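27 June 2019

Cyanotype vat is finally back in service. I drained it last night, gave it a scrub with washing soda, and let it sit open with the fan on, so if the back room smells like a swimming pool locker, sorry, that's me. Fresh chemistry is mixed and in the brown jugs on the low shelf. Left jug is the ferric ammonium citrate, right jug is the ferricyanide. I put tape on both but the marker is already rubbing off, so go by the side they're on until I find the paint pen.

Today was supposed to be all about the paper. We've been going back and forth since March about whether the Helberg stock is worth the extra money over the Chisholm, and I wanted to get it settled before Sheena puts in the big order. Both are 300 gsm, both say they're unbuffered, and both coat up looking pretty much the same under the yellow bulb. The trouble always comes in the rinse.

Coated 11 sheets of each with the foam brush, one pass across and one pass down. I tried the glass rod on a scrap and got a puddle at the end of the stroke again. I know Evander swears by the rod and I've watched him do it and his come out like silk, but mine look like a weather map. Foam brush it is, until he has an afternoon free to stand over me.

Dried them in the dark cabinet with the door open a crack. The Chisholm was ready well before the Helberg, which stayed cool to the touch for ages. I ended up eating lunch and coming back to it. Note for whoever does this next: don't trust the edges, feel the middle of the back.

Exposures were in the UV box, same step wedge on everything. I started at the old time on the card and the highlights were blocked right up, so the card is wrong or the new tubes are a lot stronger than the old ones (I vote tubes). Backed off in stages until I could see separation in the top three steps. The number I landed on was 161 seconds on the box timer. It's a silly number but that's what the dial gave me and it repeated fine, so I crossed out the card and wrote it in.

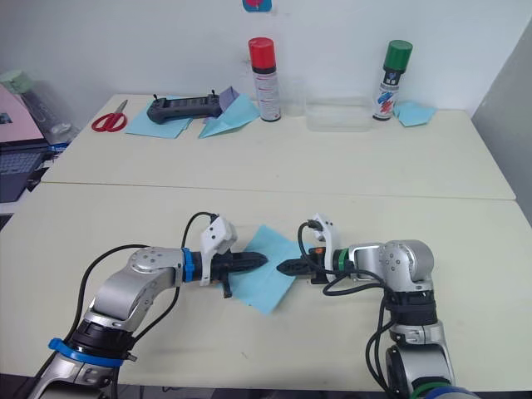 Light blue sheet, laid corner to corner on the table.

Back to the rinse. Plain tap first, then a tray with a splash of white vinegar, then tap again. The Helberg held on to its blue beautifully in the shadows and the whites cleared with no staining that I could find. Lovely stuff! The Chisholm lost a surprising amount in the first tray — you could see it running off in ribbons — and then two of the sheets went mottled in the skies. I thought it might be my coating so I checked my notes on which ones I'd done first and last, and the mottled ones were right in the middle of the batch. So I'm blaming the sizing.

I did try sizing one Chisholm sheet with gelatin to see if it would rescue it. Better, yes. Worth the extra step, no, not for class use when people already get bored waiting for the first coat to dry.

Toning, quick version, because I ran out of steam. Green tea gave a nice soft slate on the Helberg, but it also tinted the paper more than I like. Coffee was muddy. I want to try the tea again much weaker and pull it sooner. There's a box of Plorneo tannin powder at the back of the cupboard that must be older than I am, and I may give it a go just to use it up.

Sheena, if you're reading this before you order: my vote is Helberg for the print exchange and anything going in a frame, and keep a pack of Chisholm around for test strips and kids' leaf prints, where it does a perfectly decent job. We've got almost 80 sheets of it left anyway, so no need to buy any. Do ask Balby if they'll break a carton though, last time they did it without a fuss.

Other bits. The squeegee has a nick in it and leaves a line, I've moved it to the floor bucket, please don't move it back. The hygrometer in the dark cabinet reads the same whether the door is open or shut, so it's either dead or having a laugh. The second drying screen has come off its frame on one side and needs staples.

Still to do:
Wash the foam brushes properly (I only rinsed them)
Weaker tea, shorter time, Helberg only
Pin up yesterday's strips next to today's once they've fully oxidized
Ask Evander about that afternoon with the glass rod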